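Skumau 7
Grasp planning and replay software for two-jaw grippers

Skumau takes recordings made with a hand-held gripper and turns them into grasps a robot arm can carry out. You record somebody doing the job, load the clips, mark what matters, and out comes a set of plans you can test, tweak and run. Version 7 is the biggest release we've done, and we're really pleased with how it handles soft and shiny things.

Soft packaging was the whole reason we started again on the perception side. A cardboard box keeps its shape when you squeeze it. A mailer bag folds, slides, puffs up at one end and shows you a different outline each time you put it down. The old version looked for edges and got very excited about anything with a straight line in it, including the pattern on a tablecloth. The new one works out the surface underneath first, then asks what is sitting on it, and only then starts proposing places for the jaws to close.

You can watch all of that happen in the Grasp View. Pick a clip, drag along the timeline, and the proposed contact points move with it. Points the planner likes are drawn solid, ones it has doubts about are drawn hollow, and if you click on a hollow one you get the reason in plain words (too near a fold, jaw would touch the table, second item in the way). Dzifa Fiadzo wrote those messages and rewrote them more times than she'd like me to say, and they are lovely to work with.

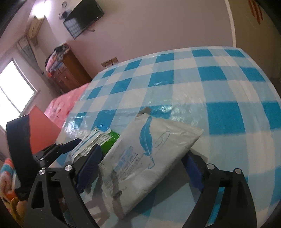 The second big change is overlap. When one packet is resting partly on another, Skumau 7 keeps them as two items with a shared border and plans the top one first. If it can't decide which is on top it says so and offers both orders, and you choose. Your choice is saved with the clip, so the next person to open it doesn't have to go through the same puzzle.

Patterned and glossy surfaces get their own setting, called Busy Surface. Turn it on and the planner gives less weight to colour and more to how things shift against each other as the gripper moves. It's slower – on our office machine a clip goes from 400 milliseconds a step to almost 700 – but for checks, stripes and bright reflections it's well worth the wait. Leave it off for plain worktops.

What's in the package

Importer. Reads wide-angle video with gripper position and jaw opening. Lens correction happens on the way in, and you can keep the original view alongside.

Grasp View. The timeline, the contact points and the notes. Keyboard shortcuts can be changed at last!

Planner. Makes reach, close, lift and place plans. Speed and squeeze limits are set per item type, and a plan that breaks a limit won't export until you've looked at it.

Replay. Runs a plan on a simulated arm, step by step or straight through. You can swap the finger pads in the simulation for wider or narrower ones and see what changes.

Exporter. Writes plans for the Wavitz controller directly, or as plain text for anything else. The text files are easy to read, and people do edit them by hand.

What you'll need

A desktop computer with a separate graphics card, 100 GB of free disk space, and clips with jaw opening recorded. Clips without it will still import, but you'll have to mark open and close yourself, and that gets dull quickly. Skumau runs without a network connection once it's been activated.

Upgrading from 6

Projects from version 6 open as they are. The old contact points are kept on a separate layer, so you can compare them with the new ones before you throw anything away. Item types carry over, squeeze limits carry over, custom colours don't (sorry, the palette was rebuilt). Somkiat Klinhom has put together a short walkthrough with a practice project, and it's the quickest way to get your bearings – give yourself an afternoon and a pot of tea.

Known gaps

See-through packaging is better than it was and still not where we want it. The planner finds clear film most reliably when there's a printed label on it. Very long, floppy items such as straps and cables aren't supported yet. Both are on the list for the March update.

Skumau is made by Desivix. Licences are per desk, with a trial that has every feature switched on. Write to the Skumau desk to get one, and tell us what you're trying to pick up.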